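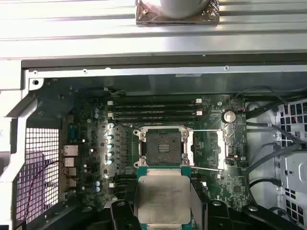
Where we are with the plain-language budget project

Report to the Cloltar Fund, 12th July
From Teodoro Lorente, project lead, Tonon and Villanueva

Hi all,

I promised you something shorter than my last report and I've mostly kept to it. The headline is that Tonon has a budget guide people can read, Villanueva has most of one, and the neighborhood meetings are going better than I'd dared to hope when I wrote the application. The survey is a bit short of target and the school district section is late. I'll get to both.

The guide

The Tonon guide is done and it's 10 pages long. The official budget book is the size of a phone directory, so getting down to 10 meant a lot of arguing over what to leave out (I lost the fight over the cemetery fund, which I still think is fascinating!). We kept the order residents told us made sense to them: what comes in, what goes out, what the city has to spend by law, and what the council can change if it wants to. That last part gets the most questions by far. People tend to arrive thinking the whole budget is up for grabs, or that none of it is, and the page with the two columns settles a lot of that in a couple of minutes.

The finance office checked every number before we printed. They caught a mistake of mine in the water and sewer section, where I'd used the adopted figure in the chart and the amended one in the text. It's fixed in the printed version and online.

Villanueva is trickier. Their street repairs sit partly in the general fund and partly in a special levy, and the levy has its own calendar, so a simple "here's what we spend on streets" page turned into a small research job. I now have both sets of numbers and a draft that the public works director has marked up heavily in pencil. She's been generous with her time and I'd like to say so here.
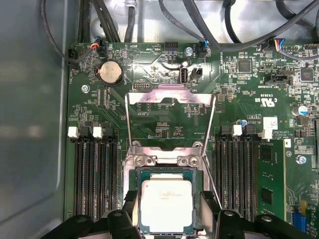
The draft should go to the city manager's office next, and once it's back we'll send it to the same printer we used for Tonon. I've asked them to hold the price and they've said they will if we get the files in before the fall rush.

Neighborhood meetings

We've held nine of these so far, split between the two cities, and the one in Koketti was easily the liveliest. That's the part of Tonon on the far side of the rail line, and folks there had a very particular interest in why the bus shelter money got moved. A council member came along and explained the vote herself, and then stayed well past the end to talk about storm drains. I'd planned a presentation and threw most of it out halfway through — the room already had its agenda.

A few things I've changed along the way:

We start with questions now and do the walk-through after. People stay longer.

Meetings in the library get more first-timers than meetings at city hall. City hall gets the regulars, who are great, but they already know what a fund balance is.

Spanish interpretation is booked for every session from here on. I'd budgeted it as "on request" and that was a bad call on my part. Asking people to request it a week ahead meant they mostly just stayed home.

The survey

You'll remember the target was 400 completed forms before the council work sessions start. We have 378. I'm not too worried about the gap in itself, but the forms lean heavily toward homeowners, and renters are who we most wanted to hear from. I've been talking with the management at two of the larger apartment complexes in Villanueva about leaving forms in the mail room, and one has said yes. The other wants to see the questions first, and I've sent them over.

Early reading of the answers: in both cities the thing people say they understand least is where property tax goes after they pay it. A lot of them believe the city keeps all of it. I'd like to add a one-sheet on that, split out by city, county and school district, if you're comfortable with me using the leftover design money. It would be a small job and I think it would get more use than the poster we originally planned.

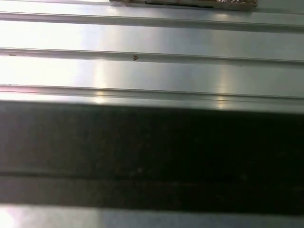 I haven't spent any of that line yet, so there's no rush on your answer, though I'd love to have it before the designer goes on vacation.

What's late

The school district section. The district closes its books on a different schedule from the cities and the person I was working with changed jobs in the spring. Her replacement has been helpful but is still finding his feet, and I didn't want to print numbers he hadn't had a chance to look over. My new date for this one is October. It can go out as an insert, so it doesn't hold up anything else.

Money

We're under on printing and over on room rental and interpretation, and the two come close to canceling out. The spreadsheet with receipts goes to your office separately, in the format you asked for last time. The mileage line looks high because I entered two months together. I can split them if your auditors prefer.

Coming up

Villanueva guide to the printer, forms into the apartment buildings, and then the council work sessions, where staff in both cities have agreed to put the guide in the public packet alongside the full budget. If anyone from Cloltar would like to sit in on a meeting, please come! Koketti has asked for a second one and I'd pick that. Parking is easiest behind the library.

Teodoro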